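Notebook, Rordale robot room, February
Open day, morning and afternoon groups

Doors at 10. First group was small, second one filled the room back to the sink. Total for the day was 76 on the sign-in sheet, and we had planned handouts for 60. Print more next time. The Tonwood people brought their own coffee and stayed through both groups.

Ran the cube demo on the white table. Plan was the same as the dry run: cubes set out, arm brings one over to the black square, visitor picks the next color. Kept the speed at the low setting all day. Did the talk on joint limits first while people found a place to stand, then went to the gripper and why the fingers are curved. Left finger pad looks ragged along its upper margin. Put it on the parts list.

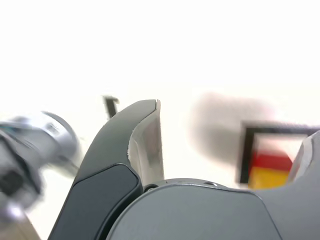

Ermelinda Brandão wrote on her comment card that the talk was too long for the kids at the front, and that she would rather have had the arm moving in the first minute and the joint limits after. Fair. Nalon got the same comment at theirs. Will swap the order.

Afternoon notes. The color picker on the laptop froze 2 times, both times after the screen went to sleep. Turned sleep off in settings and it was fine through closing. The e-stop talk went well. Let one visitor from each group press it and then walked them through the restart.

Placement in the square is acceptable for a demo, though red sits toward the upper left and laps over the top border. Want to redo the table calibration before the Yakubu visit. Yellow and green were still outside the square at that point. 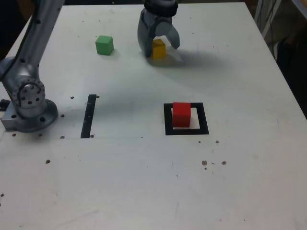
Came up in both groups: does the arm stop if someone reaches in? At the low setting it stops on contact, and we still keep everybody behind the floor line while it runs.

To do: calibration, finger pads, new handout with the order swapped, longer extension cord for the laptop. Return the folding chairs to the front office.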